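Devwood kitchen counter, remote teaching check
Filled in by Percy Ayala, 25th December

1. Counter and floor
Floor clear on the left side: OK
Counter glare: FAIR. The top is glossy and the ceiling light bounces right back at you, so do take a minute to get used to it before you start driving the arm, please!
Items set out: OK. Chips, the little blue wrapper and the yellow block, with plenty of room between them.
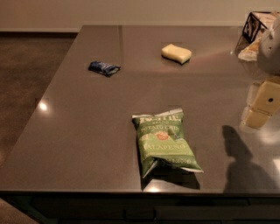 I'd still like everyone to say "starting" out loud before they take the controls, even when they're alone with the arm (I do it myself and feel only a bit silly).

2. Arm and gripper
Speed limit: OK, set to 50 percent for new drivers.
Stop button within reach: OK
Approach: open the fingers wide above the top of the bag, then come down slowly. Jalapeño chips crush like any others, dear friends.
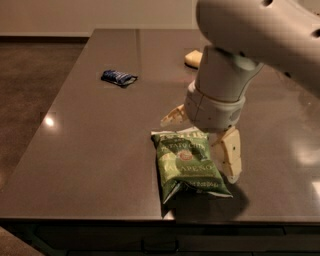

3. Saving the demonstration
Take named and saved: OK, number 693
Stop button retest: due in May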